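Progress report to the Lemaire fund
Lab automation, equipment planning phase
20 October 2021
Prepared by Tâm Mai, checked by Josiane Roussel

1. Where we are

The purpose of this phase is to decide which equipment we will buy for handling of capped tubes, before we spend the main part of the grant. We have now finished the layout of the work table in simulation. Gaëtan Maillard has built the numbered positions and the arm, and Maja Stępień is testing the approach to the caps from above.

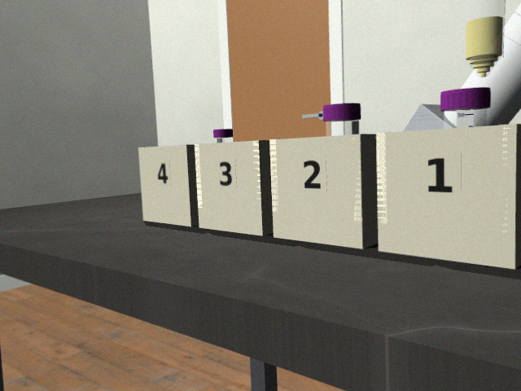

2. Equipment and offers

We asked for offers from two suppliers, Vomby and Asetti. The Vomby arm has a delivery time of 8 weeks. Asetti did not yet confirm the delivery, but their price includes installation and training. Both offers are valid until April.

The gripper is a separate question. We would like to keep 7 percent of the equipment budget free for it, as the tip may need to be changed after the first tests with real tubes.

3. Budget

Until today we have used 60 percent of the planning budget, mostly for working hours and software licenses. No equipment was ordered. The table and the boxes will be made in our own workshop, so they are not included in the offers.

4. Decision we ask from you

We kindly ask you to approve the purchase of one arm. Faustine Chauvin will send you the comparison of the two offers separately. The order for the second arm can wait for the next report.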